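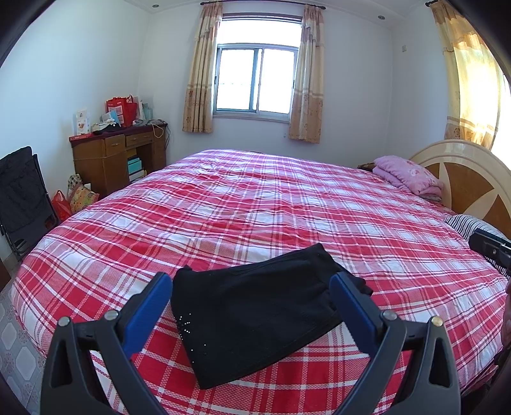

最后更新：2020年4月9日　栏目：衣物与布草 / 手持夹爪与折叠

手持夹爪折叠软质衣物：操作要点与岗位变化

适用范围：Ekstead 上门整理组、Paredes 公寓布草间。内容涉及手持夹爪的日常使用、折叠顺序、表面有装饰的衣物、床面作业，以及折叠单元投入使用后各岗位的分工。洗涤和熨烫见另页。

一、名称

本页所说的“夹爪”指手持的两指工具，黑色指体，内侧贴蓝色软垫。“折叠单元”指布草间里的 Prurnstead 固定式设备，处理毛巾、枕套和单色T恤。“任务单”指 Rarar 系统里的派工记录。三者在交接本上分别写作“爪”“单元”“单”，不要混写。

“记录件”是用夹爪折叠并保存动作数据的衣物，数据供单元调整抓取参数。“手工件”是直接用手折叠的衣物，不进数据。

二、开工前检查

1. 软垫。用拇指沿垫面推一遍，边缘有翘起的先压回；压不回的换垫。垫面沾了绒毛，用微湿的无绒布擦，擦完晾到手摸不潮再用。不要用酒精，胶层会变脆。

2. 螺钉。指体上的螺钉每班看一次，用手指拨，能动就拧紧。拧到不动为止，不加力。外侧的螺钉头如果有毛刺，先用细砂纸处理，否则针织面料经过时会挂丝。

3. 开合。空夹五次，两指应同时到位。一侧先到的，报修，当班换备用爪。

4. 指甲和首饰。戴戒指的手不握夹爪。袖口扣好或卷到手腕以上。

5. 存储。记录前看剩余空间。不足时先导出再开工，中途换卡会使前后两段的时间对不上。

三、薄针织衣物的折叠顺序

黑色薄针织是出错较多的一类：颜色深，褶皱的边界难分辨，面料又软，夹起一层时常带起第二层。按以下顺序做。

步骤一：铺平。衣物正面朝下，领口朝远端。用手掌从中线向两侧推，只推不拉。铺平这一步可以用手，记录从铺平以后开始。

步骤二：夹点。取袖根外侧两指宽处下爪。夹爪与床面保持小角度，下指贴着床面滑入，上指再合。垂直下爪会把面料顶出一个包，连夹到床罩。

步骤三：提起。先提到能看见下面的床面，停一下，确认只夹了应夹的层数，再移动。停顿在数据里是有用的，不必赶。

步骤四：翻折。一侧折向中线，放下时先让布边落地，再松爪。松爪以后夹爪沿原路退出，不要从上方抽走。

步骤五：另一侧同样处理。两侧的边不要重叠在中线上，留一条窄缝，后面对折时才平。

步骤六：下摆向领口对折，再折一次成方。外面露出的散边，夹住根部塞回；塞不进去的，打开最后一折重做，不要用指尖硬顶。

合格标准：四角基本成直角，移动时不散。边上有一小片翻出的仍算完成，在单上注明“散边”，由下一个人决定是否重折。布草间的标准更严，见第六节。

四、有水钻、亮片或烫钻的衣物

装饰在衣物的一角时，把该角留在外层，最后一次翻折时避开。夹爪不要直接夹在装饰上，软垫压过水钻以后会留下凹点，以后夹光面料就会打滑。无法避开的，改夹装饰旁边的素面，至少离开一指宽。

水钻多为热熔胶固定，受侧向力容易掉。翻折时让装饰面朝上移动，避免它在格纹床罩一类有纹理的布面上拖行。掉下来的放进小袋，和衣物一起交回，单上写“脱落”。不当场粘回。

水钻对折叠单元也有影响。反光点会被单元的视觉误认为布边，它会在衣物中间找一条不存在的边。因此有反光装饰的衣物一律不进单元，按手工件或记录件处理。分拣时看不准的，把衣物倾斜着对灯晃一下，有闪点就拿出来。

五、在床面上作业

上门整理时多数住户没有空桌，床是最大的平面。床面的问题是软，夹爪下压时床垫会陷，下指容易插到床罩下面去。

床罩先拉平，四边垂下的部分不必管。
枕头和叠好的被子移到床头一端，与衣物之间留出一臂的空间。来不及移的，作业区往床尾挪。
格纹、条纹床罩可以当尺用：衣物的中线对准一条色带，两侧翻折后看离色带的距离是否一致。格纹的缺点是数据里的布边不好标，标注员会多花时间，因此同一户里如有素色床单，优先用素色。
背窗站，不要面窗站。逆光时深色衣物的层次看不清。窗户正对床的房间，白天把纱帘拉上即可，不必开灯。拉窗帘之前先问住户。
电线、购物袋、折叠椅靠墙放着的，保持原位，不替住户整理，任务单没写的都不动。
跪在床沿作业不超过一件衣物的时间，之后站起来换姿势。床低于大腿中部的，搬一把椅子坐着做。

照明不足时宁可停。用闪光灯补光会在水钻上产生大片反光，那一段数据只能删掉。

六、折叠单元投入使用以后

以下由 Graciela Carrasco 按布草间的班次记录整理，Ursina Hämmerli 补充了上门组的部分。

单元运行以前，布草间每班六人，四人折叠，两人分拣兼装车。现在仍是六人，两人折叠，三人分拣，一人看单元。没有减人，工时也没有变，变的是每个人一天里手上做的事。

折叠岗。留给人折的都是单元不接的：有装饰的、有里衬的、太大的、太软的。以前这些和毛巾混在一起，折两件难的能接着折十条毛巾，手和脑都能歇。现在难件连着来。试行的第一周，折叠岗的人下班时普遍比以前累，而件数比以前少。后来改成每五十件手工件插入一筐毛巾，由人折，单元那边相应少接一筐。这一安排降低了单元的产量，布草间同意保留。

分拣岗。工作量增加最多。单元对混入的异物没有判断，一枚别针就能停机。分拣台的灯已换成白光，台面加高。分拣岗原来被当作新人岗，工资级别最低，这与现在的责任不符。Shona Yule 已把重新定级的申请递上去，五月答复。

看机岗。任务是处理卡料、补筐、抄报警代码。多数时间在等，但不能离开，也不能坐到看不见屏幕的地方。做过的人意见一致：连续两小时以上注意力会掉。现在每班在中间换一次人，换岗时口头交代最近一次卡料的位置。

上门组。单元不出布草间，上门组的折叠仍全部由人完成，区别在于一部分用夹爪做并留下数据。用夹爪比徒手慢。派工时如果按徒手的时间排，后面几户必然迟到。Rarar 里现在可以勾选“记录件”，勾选后自动延长该户时段；没有勾选的单，不要带夹爪进门。

单元的参数每两周更新一次，用的就是上门组和折叠岗的记录件。上一批共收到200段记录，179段可用，其余退回，原因写在各段的备注里。更新以后单元新增了长袖薄T恤一类，折叠岗随之少了一类。更新说明要贴在折叠台旁边，不能只发给看机岗。

七、数据与人的关系

这一节问得最多，写明几条。

记录件不用于考核个人。段落里有操作者的编号，是为了退回时能找到人，月底换成随机号。

夹爪速度、停顿次数不与工资挂钩。看到排班表上出现此类数据，拍下来交给 Frida Ásgeirsdóttir。

住户家中的画面会录进房间的其他部分。进门前须有住户签字，签字只对当天有效。桌上有证件、药品、打开的信件或家人照片的，请住户收起，或者换一个朝向作业。住户中途要求停止的，立即停，当段删除，整理工作照常做完。

不愿意做记录件的员工可以只接手工件，不需要说明理由，派工时在姓名后面注“手”。

八、常见故障与处理

夹起两层。放下，从布边重新进爪，下指压低。连续三次仍夹两层的，用手分开，单上写“人工分层”。不要在记录中途用另一只手帮忙而不注明。

夹不住。多为垫面有油或绒毛，先擦。擦后仍滑，看垫面有无压痕，有就换。光面涤纶可以夹双层的缝份处，那里较厚。

松爪后布跟着走。静电。冬季常见。手背在床罩上抹一下没有用，用喷壶在空中喷一次，等水雾落下再继续。水钻衣物不喷。

指体发出响声。停用。响声通常来自松动的螺钉，拧紧后再空夹五次，仍响则报修。

折好后整块滑散。最后一折的折边应朝下放。叠放时大件在下，深色针织不与浅色毛绒布叠在一起，绒毛粘上去很难清理。

单元报“边缘不清”。先看衣物有无反光装饰，其次看传送面有无残留线头。两项都没有的，取出改手工，不要重新投入，同一件投第二次多半仍报。

单元报“厚度超限”。口袋没有掏空。掏出的物品装袋，写房号。

九、手和腕

夹爪的重量落在拇指根部。每做完一户换手，不习惯用另一只手的，换手做铺平和收拢，主手休息。握把不要攥紧，能抽进一张纸的松紧正合适。出现麻木，当天停用夹爪，改接手工件，不扣工时。

Mirjam Wouters 在布草间做过一次握姿调整，把握把外面缠了一层棉带，直径变粗以后手指不必收得那么拢。棉带每周洗，湿了不要缠回去。想试的可以到工具柜第二格取，缠的方向从下往上，末端塞进倒数第二圈，不用胶。

十、收工

夹爪擦净，两指张开存放，闭合存放会使软垫相互压出痕迹。备用垫清点后锁柜。记录导出，核对段数与单上的件数，不一致的当天写明。折好的衣物放在住户指定的位置；没有指定的，放在床尾中间，装饰面朝上，散边一侧朝里。

交接本写三项：换过的垫、退回的段、未完成的件。字写清楚，编号不要连笔。

修订记录
第四节增加“倾斜对灯”一法。
第六节更新看机岗换岗办法。
第八节删去“用胶带粘绒毛”，胶带会带走烫钻。

相关页面：枕套与被套的对折 / 分拣台灯具更换 / 记录件退回原因代码表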